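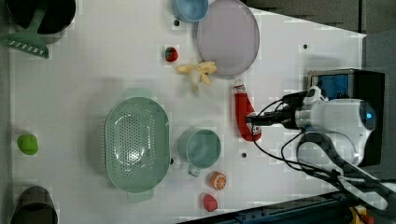 3.2 Task and Data Collection

The student project ran from August to October 2025 as part of the manipulation course at Wededberg. Each team programmed one arm to clear a tabletop of toy kitchenware and play food. Items were placed by hand before every trial, and the layout was changed between trials.

Figure 2. Workspace used for the clearing task, viewed from directly above. The gripper is over the ketchup bottle.

Eleven students took part, and 152 trials were recorded. A trial ended when all items had been removed or when 20 minutes had passed. Team Royer planned grasps from the overhead view alone. Team Ernberg added a second attempt after each failed grasp, with the wrist rotated by 90 degrees.

Objects were grouped by shape. Round fruit was grasped across its widest point. Mugs and the colander were grasped at the rim, and the plate was pushed to the table edge before pickup. The banana was scored separately, as its splayed peel gave several valid grasp points. Nine trials were excluded after a calibration error was found in the Flurnel controller. Scoring was checked by Assunta Barbieri, who did not belong to either team.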